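Ticket: Arm 2 loses grip on pens during cap pick, then faults out
Site: Pratstead. Status: open, with Wosham support
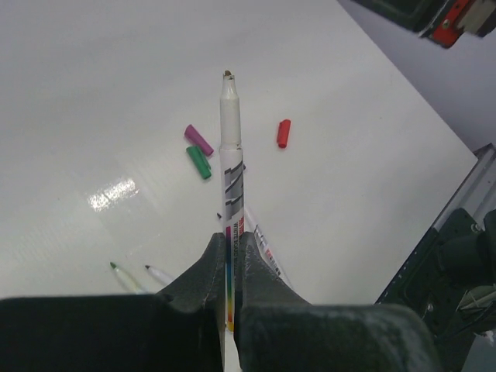
Wrist camera, arm 2, marker held with the tip uncovered. Three loose caps on the table.

Hi all, me again, sorry. I said I'd write this one up properly instead of ringing you in bits, so it's a bit long.

Quick version: the arm picks up a whiteboard marker fine, carries it fine, and then when it goes to press the cap on, the pen slides down between the fingers. The cap ends up crooked or on the table, the force reading shoots up and we get the "contact limit" stop. It started in April, a few days after we moved to the new finger pads (the green ones, Plovari shape). Before that I'd see it now and then, maybe when somebody had put a fat pen in the tray. Now I can't get through a morning.

What I've tried so far, in order:

Restarted everything. Didn't help, but I know you'd ask.

Re-homed the gripper and ran the open/close check. Passes every time. Fingers come together evenly as far as I can tell by eye and with a strip of paper.

Wiped both pads with the alcohol wipes. This made it better for the rest of the morning and I got very excited and told everybody it was fixed. It came back after lunch. So there may be something in the surface, and you can see faint scuffs on both faces now, but I don't know if those matter or if they all look like that after a bit of use. Can somebody at Wosham check a pair that's been running for a similar time?

Put the grip force up from 80 to 110 per cent of the default. Pens stopped sliding! But then the printed barrels started getting marked, and one pen popped out sideways when the fingers closed on it a bit off centre. It went past my ear. I put the force back down straight away and I'd rather not go up there again until Floarea has had a look at it.

Swapped to a different batch of pens. Same thing, so I don't think it's the pens.

Changed the grip height. The arm was taking hold quite low on the barrel, so I taught it a new point 4 mm higher. It seemed steadier, but the slide still happens on the press, just less far. I've left it at the higher point for now.

Now the bit that worries me more than the dropping. After the contact stop I pressed reset, and the arm was meant to back off straight up and wait. It did that most times. On two of them it opened the fingers first and then moved, with the pen still half in the cap, so the pen fell over and the arm brushed it on the way past. Nothing broken and my hands weren't in there, but I'd been about to reach for a loose cap. I've now put a note on the panel saying hit the stop button before anybody reaches in, reset or no reset. Please don't treat that as the fix – it's a sticky note.

Floarea Sârbu rang back at 3.20 and we went through the log together. Her notes, as I scribbled them:

The force climbs in 4 little steps before the stop trips, and she thinks each step is the pen slipping and catching again. She says the old flat pads wouldn't show that.

The reset routine checks whether the gripper is holding something, and if the pen has slipped far enough it may decide the hand is empty and go to "open and retract". That would explain the odd ones. She's asked Zheng, who wrote that part, to look at it and to send me the earlier version of the routine in the meantime.

She doesn't want the force changed again by anyone on site. Fair enough, that was me.

Where we are tonight: arm 2 is off the capping job and only doing sorting, at slow speed. Capping is being done by hand, which everyone is being very nice about. I've kept both worn pads on the arm so you can see them as they are – please don't ask me to clean them again before your visit or we'll lose whatever is on there.

Things I still need from you:

An old pair of flat pads, if there are any left in Wosham stores, so I can run the same pens on both.

The reset routine from Zheng, with a line telling me which version I'm on now, as the panel just says "current".

Somebody to tell me whether the contact limit should lock the gripper shut until a person confirms. I'd have thought so, but I only work here!

I'm in from 7.30 tomorrow. If you ring the bench phone let it ring for a good while, it's on the far side of the cell.

Update, a bit later: got the earlier routine through, thank you Zheng. Loaded it but haven't run it. I'll do it with the door closed and somebody else watching the button.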